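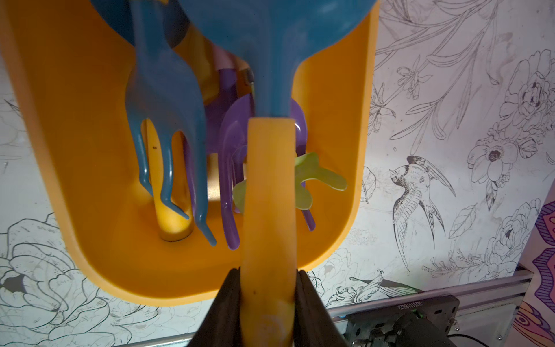

**Which Bidance release came first?**

I'm sorting my Bidance records and can't work out the order. The sleeve of the Sutherland EP has no year, only the number 2142. Was it before or after the Sokberg split? Also, are they a duo or a trio on it?

posted by sikus_tapes

**tramline**

After. The split was a run of 500 and sold at shows in June. The EP has the new drummer, so trio. My copy of the split is 17 minutes long, both sides together, if you want to check yours is the full version. 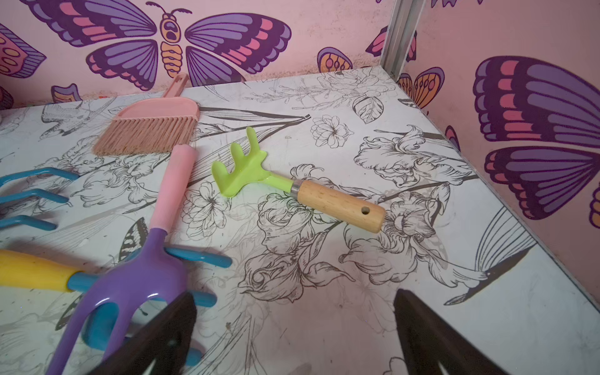 *Page last changed: December 9, 2022*

**hallowdene**

Pretty sure they were always a duo. Try the label.

**lowtide_b**

Trio on the EP, duo on the split. 2142 is the catalogue number, and Sikus put it on the cassette as well. The cassette has a different colour label and leaves off the last track. My favourite is still the split.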